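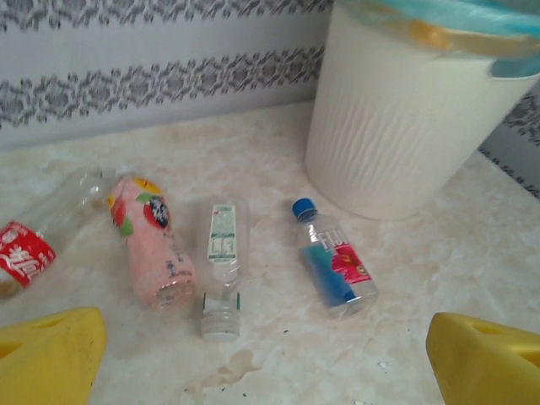
Robots that sort rubbish drew a full house at the Grollthorpe workshops in Disivden, where the doors were thrown open to the public for the first time since February. The star turn was Adugna, a robot arm that is learning to tidy up after people, and it had visitors three deep at the barrier well before the first demonstration began! Its job for the day was plastic bottles, all lying on their sides on a marble-patterned surface next to a white bin, among them a pink one with fruit on it and a little FIJI bottle with a bright blue cap. Clear plastic is a tricky thing for a machine to see, as the pattern underneath shows straight through, and the team talked about this with real relish.

Reading time: 2 minutes

Adugna works with a pair of chunky yellow fingers and a small camera that travels with them, so it gets a close-up view of whatever it is reaching for. Visitors could follow that view on a big screen beside the arm, and plenty of children (and a fair few parents) were soon calling out which bottle it should go for next.

There were 24 places on each guided tour and every one was taken. Between demonstrations people could try steering a smaller practice arm by hand, and the queue for that stretched out into the yard for most of the afternoon. It is much harder than it looks. Our own attempt ended with a paper cup on the floor and some very kind applause.

The software behind the arm is called Dronetti, and it learns from recordings of people doing the same chore over and over. The team has 3,432 of those recordings so far and wants many more, with different bottles and different rooms, before Adugna is tried out anywhere beyond the workshops.

Another open day is planned for the autumn. Entry will be free again, and anyone who would like to have a go on the practice arm should come early.

Filed under: Local News > Science & Tech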